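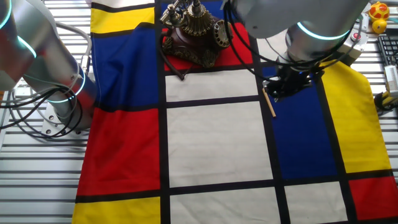 Clearing the table, 27 June 2023

Spent the whole day on the stick. I know, I know - we said this month would be laundry, but the Rodanero list has "clear a table with stuff on it" ahead of laundry and I want to cross something off before August. So the chore is: there's a tablecloth, there's an old-fashioned phone standing on it that must stay put, and there's a thin wooden stick. Pick up the stick, carry it, put it down where I ask. My grandmother did this with one hand while yelling at the radio.

First run after coffee was 697 in the log. The grip was good, the lift was good, and then the path planner took the stick on a grand tour toward the dial and I hit stop. Nothing touched. I had the phone's keep-out volume set from the old calibration, the one from before we moved the base plate (my fault, I wrote myself a note about it in this very notebook and then didn't read it). Redid the calibration, which ate most of the morning.

The cloth is the harder half of this. I picked the blocky red, blue and yellow one because I figured big flat colors and thick black lines would be easy on the vision side, and for finding the cloth they are! But the lines are long and thin and straight, and so is a stick. The detector kept offering me pieces of black border as grasp candidates with great confidence. Turned the color weighting up and that mostly went away. It came back whenever the stick lay right alongside a line.

Then the wrinkles. Every time the fingertips go down for a thin thing they want to pinch fabric too, and if they get a pinch, the whole cloth comes along for the ride, phone included. I raised the approach height in tiny steps until it quit grabbing cloth, and by then it was also quitting on the stick about half the time. Ended up somewhere in the middle, with a slower close. Ugly, but it'll do for now.

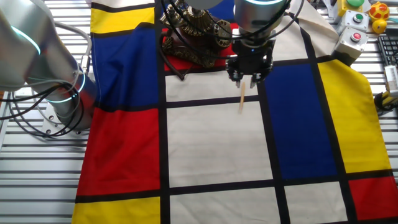
After lunch: holding it upright

Tried the vertical carry, stick pointing down over the white blocks. I like this one better for a crowded table. The footprint is smaller and there's less to swing into the phone. The catch is that the stick can slip in the fingers and hang lower than the planner believes, so the tip drags over the fabric. I want the Golestani slip check running before anybody tries this at speed. It was only on in simulation today, where of course it's wonderful. We have 3,000 simulated carries and I'd trade the lot for a decent afternoon on real cloth.

Timing: a good run is roughly 60 seconds from "go" to stick down. That's with me having laid everything out, with a stop button handy, and with my full attention on it. So when the folks upstairs at Ulesley ask can it clear a table yet, my answer is that it can clear one stick off one table while I babysit. I'd still call that progress. In spring I wouldn't have left the phone anywhere near it. 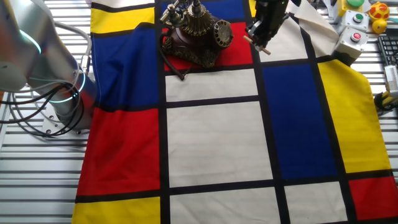 Photo: Ulesley bench notebook, Rodanero table tasks

Stick at an angle, gripper close in on the dial side. I ran this pose over and over because it's where the keep-out volume matters most, and I'm still not happy with the phone cord. The planner doesn't know there is a cord. It knows "phone" as a tidy box, and the cord goes off across the cloth on its own business. Same will be true of lamps, toasters, chargers, every single thing in a real kitchen - so I'd like to solve it properly and not just tape it out of the way.

To do:
- add the cord to the keep-out model, even as a fat crude shape
- slip check on the real arm
- plain cloth from Groster, for comparison (ordered, no word yet)
- same task with the cloth wrinkled on purpose, at least 4 layouts
- READ THE CALIBRATION NOTE

Left the tuned values in the shared folder under the run number. Please don't smooth the cloth before I'm in, I want to start from the same folds.

Comments (3)

benchrat: The border-as-stick thing bit me too, on a striped towel. Using height above the cloth helped more than color did, but only with a thicker stick than yours.

tuesday_solder: What happens if you ask it to put the stick down on a black line? Asking because I suspect I know.

benchrat: Also I moved the slip check config, it's in the Golestani folder now, old path won't work.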